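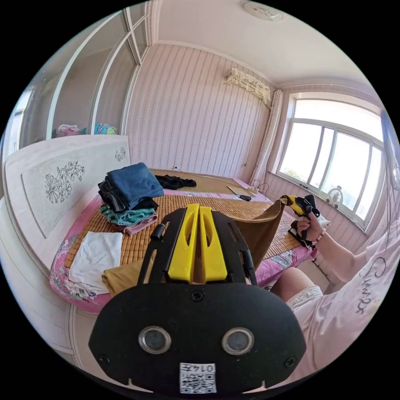

Jeudi 20 juin

Bon, je reprends ce journal que j'avais lâché en avril, au moment où tout partait de travers avec Grestby et où je n'avais franchement pas envie de raconter mes journées. Aujourd'hui j'ai envie !

On a enfin les résultats de la comparaison. Wilson les a lancés hier soir avant de partir et ce matin il m'attendait avec sa tête des grands jours, celle où il essaie de ne pas sourire (il est très mauvais à ça). Je résume pour la moi du futur, qui aura tout oublié et qui devra rédiger l'article : 4000 démonstrations de pliage en tout, filmées à la pince tenue à la main, chez des gens, sur de vrais lits, avec leurs vraies affaires. On en a retiré 926 par tirage au sort pour l'évaluation, et on a entraîné deux politiques, une qui ne voit que la main droite et une qui reçoit les deux vues, gauche et droite, synchronisées. Sur les petites pièces, genre t-shirts et shorts, quasiment pas de différence. Sur les grandes pièces, là, l'écart est énorme. Je m'y attendais un peu, mais pas à ce point.

L'idée de Wilson, c'est que la vue gauche sert d'observatrice. Quand la droite a pincé le coin d'un grand tissu et le soulève, sa propre caméra a le nez dans l'étoffe et ne sait plus rien du reste. La gauche, elle, voit encore le lit, le bord plié resté posé, la pile d'à côté, et même l'autre pince avec ses mâchoires sur le coin. J'ai passé une heure à revoir des passages de ce genre, le grand tissu brun olive sur la natte en bambou, tendu en travers, et en effet tout est là. Même le climatiseur avec sa housse en dentelle, dont la politique n'a que faire, mais moi je l'adore, cette housse.

Yupin est moins emballée. Elle dit que tant qu'on n'aura pas masqué la vue gauche au moment du test, sans réentraîner, on ne pourra pas affirmer que c'est cette information-là qui compte. Ça pourrait être simplement plus de pixels, plus de paramètres, un modèle plus gros. Elle a raison, zut. J'ai proposé aussi une troisième condition où on donne deux fois la vue droite, comme ça la taille du réseau reste la même. Ça l'a calmée ! On lance ça demain si Ñahui est libre (Ñahui, c'est la machine du fond, celle qui souffle comme un phoque, et quelqu'un l'a encore réservée toute la nuit).

Autre histoire, moins glorieuse. En triant les séquences pour Video, notre outil d'annotation au nom le plus introuvable du monde dans un moteur de recherche, j'ai découvert que 49 séquences avaient les deux flux décalés. Trois fois rien en durée, mais la pince droite se fermait sur une vue alors que sur l'autre elle était encore ouverte. J'ai d'abord cru que j'étais fatiguée. Puis j'ai sorti les courbes d'ouverture des deux côtés et non, le décalage est bien réel, toujours dans le même sens. Wilson pense à l'horloge, moi je pense au script de découpage que j'ai écrit en avril, un vendredi soir, et dont je ne suis pas fière. On verra. J'ai mis les séquences de côté et relancé l'évaluation sans elles, l'écart tient toujours, ouf.

Ce qui me plaît dans ces données, et je ne pourrai jamais l'écrire dans l'article, c'est qu'elles sont pleines de chambres. Des papiers peints roses à rayures, des draps à fleurs, un vêtement noir roulé en boule derrière la pile bien faite. Au labo on avait une table grise et des serviettes blanches, toujours les mêmes, et la politique apprise là-dessus perdait complètement les pédales dès qu'on posait le linge sur un drap à motifs. La fenêtre en plein jour aussi, ça la rendait folle. Avec les séquences à domicile, beaucoup moins. Il faudrait le chiffrer proprement, j'ai noté 300 essais sur le coin de mon cahier, Yupin a écrit « minimum » à côté.

L'après-midi, réunion avec les gens de Cunutitz, longue, très longue. Ils veulent savoir si ça marchera pour les draps-housses. J'ai dit qu'on n'en avait pas dans le jeu de données. Silence. Wilson a dit que lui-même ne savait pas plier un drap-housse, et là tout le monde a ri, même la dame qui prenait les notes.

Rentrée tard, mangé des pâtes debout dans la cuisine. Mon propre linge est sur la chaise depuis dimanche, pas plié bien sûr. Demain : script de découpage, réserver Ñahui avant tout le monde, et rappeler maman.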